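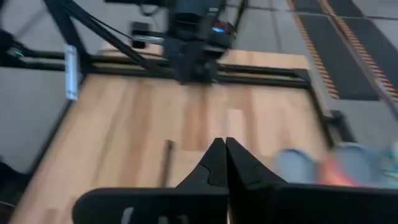
Ticket 1000 – Impresora de etiquetas Besell no imprime desde el puesto de almacén
Estado: en seguimiento
Abierto por: Fouzia Rizvi
Asignado a: Bouchra El Idrissi
Fecha: 30 ene 2025

Descripción
Desde primera hora los trabajos salen de Clidis, entran en la cola y se quedan ahí. La impresora enciende, luz verde fija, ningún error en el panel. Desde mi portátil tampoco. Ayer al cerrar iba bien, nadie ha tocado nada que yo sepa. Tengo pedidos de Pomamside parados, urge.

Bouchra – primera revisión
Cola con 38 trabajos en espera, todos en estado "enviando". El más antiguo es un albarán en A4 mandado a la impresora de etiquetas por error. Borrado desde la consola, no se deja. Paro el servicio de cola, vacío la carpeta a mano, arranco otra vez. Cola limpia.
Página de prueba: nada. Vuelve a quedarse en "enviando".

Bouchra
Ping a la IP de siempre, responde. Pero responde demasiado rapido y la web de configuración que sale no es la de la Besell, es la del teléfono de recepción. O sea – IP duplicada. El teléfono cogió la dirección por DHCP esta noche después de reiniciarse el router.
Imprimo la hoja de red desde el propio panel (menú, mantener avance cinco segundos). Sale bien, así que cabezal y rollo descartados. Según la hoja la impresora sigue con IP fija, acabada en 21. El rango del DHCP empieza justo en 21. Quien configuró el router no lo excluyó.

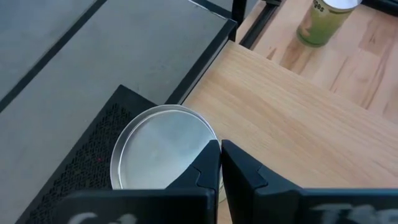

y tampoco había reserva por MAC, que era lo que pedía la nota de la instalación. La nota la tengo, la adjunto cuando pueda.

Fouzia
¿Puedo ir sacando etiquetas por USB mientras? Tengo el cable de la vieja.

Bouchra
Sí, por USB sin problema. Ojo, te va a crear una impresora nueva "copia 1", elige esa en Clidis y no la pongas como predeterminada que luego se queda.

Fouzia
Por USB sale, pero la etiqueta baja desplazada, el código de barras queda cortado por abajo. El lector no lo pilla.

Bouchra
El controlador nuevo viene con el tamaño por defecto. Preferencias, papel, plantilla "Mansour etiqueta corta", y separación por hueco, no contínuo. Calibrar después.

Fouzia
Ahora sí. Lee bien.

Pasos para dejarlo cerrado

1. Router: mover el inicio del DHCP por encima de las fijas. Hecho.

2. Reiniciar el teléfono de recepción para que suelte la dirección. Hecho, cogió otra.

3. Apagar la Besell, esperar un minuto, encender. Comprobar ping y que la web sea la suya. Hecho, es la suya.

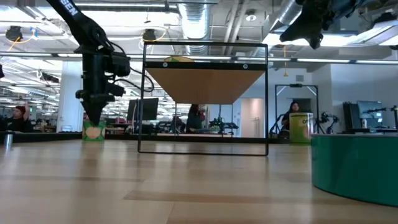
4. Reserva por MAC en el router, aunque la IP sea fija. Pendiente, me falta la clave de administrador, la tiene Mansour.

5. Borrar "copia 1" en el puesto de almacén y volver Clidis a la impresora de red. Pendiente, cuando Fouzia acabe la tanda.

6. Quitar el A4 de la lista de impresoras de etiquetas en el perfil de Clidis. Si no, vuelve a pasar lo del albarán.

Fouzia
Tanda de Pomamside terminada. He cambiado a la de red, primera etiqueta bien, la segunda tardó un poco pero salió. Copia 1 borrada.

Bouchra
Punto 5 hecho entonces. Lo de que tarde la segunda – mira si te pasa también mañana, puede ser el ahorro de energía. Dejo el ticket abierto hasta tener el 4 y el 6, lo reviso en febrero si Mansour no contesta antes.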